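Gultura Street kitchen to serve free breakfasts again this November

Families on the east side of town will be glad to hear that the Gultura Street breakfast kitchen is opening its doors again in November, and this time it will stay open right through the cold months. Doors open at 8 every school morning, and any child who turns up will be fed — no forms, no tickets and no questions asked.

Last winter the kitchen served 201 children, some of whom came so often that they had their own favorite chairs by the radiator. Glenys Voyle, who runs the mornings, says she has missed the noise terribly over the summer and can't wait to have it back.

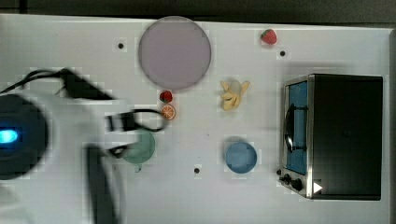
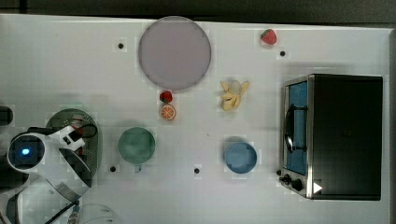 The menu will look familiar to regulars, with oatmeal, toast, eggs and plenty of fruit, and there will be warm applesauce too once the orchard at Skondis has sent over its first crates. Hughes Bakery has kindly promised 400 rolls for the opening week, and Urmas Rebane will be back at the stove with his cinnamon pancakes, which went so fast last year that the grown-ups hardly got a taste!

Parents are welcome to stay for coffee, and little brothers and sisters can come along as well. The kitchen is in the old Trultolier building, 2 doors down from the library, and the side entrance has a ramp for strollers and wheelchairs.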